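Plirkus 1428 office chair: a review after a year

I bought the Plirkus 1428 last June to replace a padded chair whose gas lift had given up. It was sold through Sornora, came in one large box, and has been my main work chair ever since. I sit in it for most of the working day, with breaks, and my daughter uses it in the evening for homework. What follows is based on 12 months of that.

The box is heavy and awkward on stairs. I got it up to the second floor by opening it in the hall and carrying the parts separately, and I'd suggest doing the same. Inside you get the base, the castors, the gas lift in its own bag, the seat, the back, two arms, a small bag of bolts and a hex key. The instructions are a folded sheet with drawings and very few words. They are clear apart from the step where the arms go on. Left and right look almost the same, and I put them on the wrong way round the first time. The sign that you've done it is that the height buttons face inwards.

The castors push in by hand and stay in. The bolts for the back were stiff and the supplied key is short, so I used a longer one from the toolbox. Leave all the bolts loose until the last one is started, then tighten. Mine needed tightening again after a couple of weeks and has been fine since.
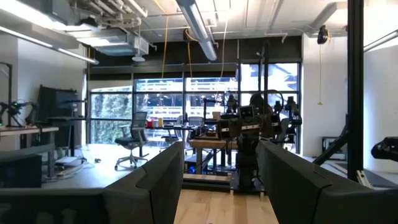
Mesh backs vary a good deal, and the cheap ones sag. The Plirkus mesh is tight and fairly coarse, and a year on it has not gone slack in the middle. The style is common enough now that most offices have something like it - the grey mesh-backed chair on castors by the long white desk is the general idea - and from a few steps away you would struggle to tell a cheap one from a dear one. The difference shows in the frame round the mesh. On the 1428 the frame has some give at the top and almost none lower down, so you can lean back with your shoulders and still feel held at the waist. In warm weather it's far better than the padded chair was. In January, in a room with poor heating, I hung a cardigan over it.

The seat is foam with a woven cover. It felt too firm for the first fortnight and I nearly sent it back. It softened a little after that and then stopped, and there is no dip where I sit. The front edge slopes down, so it doesn't press behind the knee. I'm on the tall side and would have liked a deeper seat. You can't slide it forwards or back, and for the price I think you should be able to.

Lumbar support is a plastic pad behind the mesh that moves up and down on a track. It clicks into place when new. Mine now slips down a notch if I get up quickly, so I push it back up with my thumb once or twice a day. A small fault, but an annoying one, and the only part of the chair that feels poorly made.
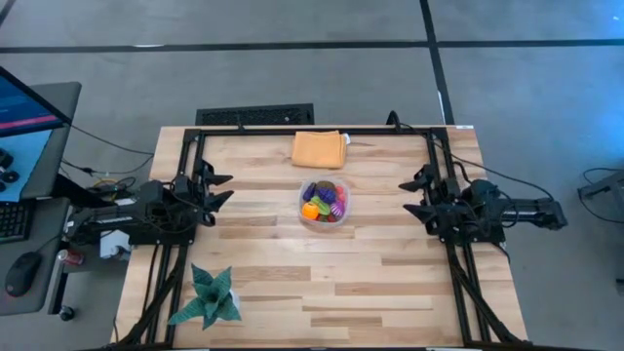 The arms go up and down and turn in or out slightly. They don't move sideways. At the lowest setting they slide under my desk with a finger's width to spare, and anyone with a drawer under the desk should measure first. The pads are a hard rubbery plastic that picks up pale marks from newspaper and pencil. Washing-up liquid and a cloth gets most of it off.

Tilt is worked by a lever on the right, height by a shorter one in front of it. There is a knob under the seat for how hard the tilt pushes back, and it takes a lot of turning to make any difference. Once I'd found a setting I liked I left it alone. The tilt locks upright and at one point further back, with nothing in between.

Noise is low. It creaked a bit through the winter and a spot of grease under the seat plate cured that.

The castors deserve a mention. The ones supplied are hard and meant for carpet. On bare boards they rattle, and they left faint lines in the wax finish. Sornora sells a soft set that fits, but I went to Ristić instead and paid less. They roll more slowly and the lines have stopped appearing. If you have a wooden floor, add the cost of a set to the price of the chair.

I tried two others before choosing. The Sestitwood chair with the bent wood back is a handsome thing and I was sore after an hour in the shop. The other was an older Plirkus, much the same as the 1428 with a thinner seat and fixed arms, and for someone who only sits down to do the bills it would do very well.

The guarantee is 10 years on the frame and 5 on the gas lift. Wheels and arm pads aren't covered. I wrote to Plirkus about the lumbar pad and they offered to post a new one. I haven't taken them up on it yet.

Would I buy it again? Yes, with the soft castors from the start. Anyone with long legs should sit in one first - the fixed seat depth will matter more to you than anything else I've written.

Comments

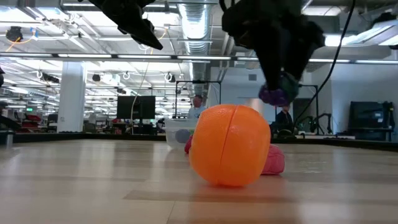
Damir Tomić: Mine does the same with the lumbar pad. I took the new one they offered and it held for a few months, then began slipping like the first. I put a strip of thin felt in the track and it hasn't moved since. Agree about the seat depth. My wife is a good deal shorter than me and thinks it's perfect.

Eleni Vasić: Do the Ristić castors fit without an adaptor? My base has the narrow sockets.

Reply from the author: They pushed straight in on mine. I don't know about the narrow sockets, so take one of your old castors along to compare.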